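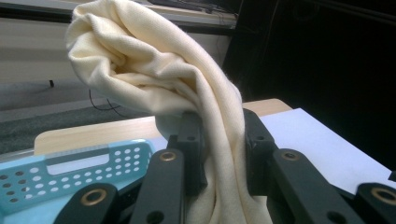

My mum always said you should fold knits straight from the line, before they've had a chance to sulk in a heap, and Maham Janjua wrote in to tell me much the same.

Folding soft knits without the fuss
June, by Bretwood

Well, I'm a heap person! Everything comes in, goes in the blue plastic basket (holes in the sides, so it gets a bit of air) and waits there until I've had my tea. But I do have a way of dealing with cream cotton knits, which crease if you so much as look at them.

Shake it out once, hard. Lay it flat and stroke it with your palms from the middle outwards, and don't tug at the ribbing or it'll go wavy.

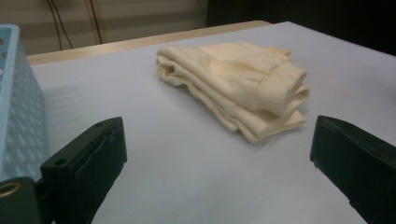

Fold lengthways first, then bring the ends in, and leave the cuffs till last so they sit on top of the pile. Loose folds are fine. I used to press mine down like pastry and got 2 lovely sharp lines across the knees.

Clear the table before you start, and give it a wipe too – pale knits pick up every crumb.
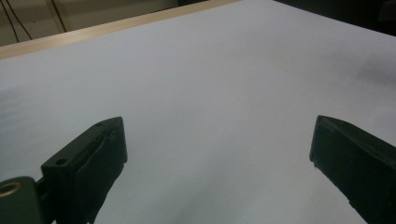
Where to put the basket

On your left if you're right-handed, long side running away from you. I had mine on the floor for years and my back let me know about it.

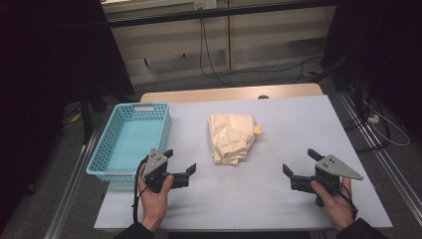

Could you do jumpers the same way, asks Osteck, or do the sleeves get in the way? Sleeves go in first, flat across the back, then carry on as before.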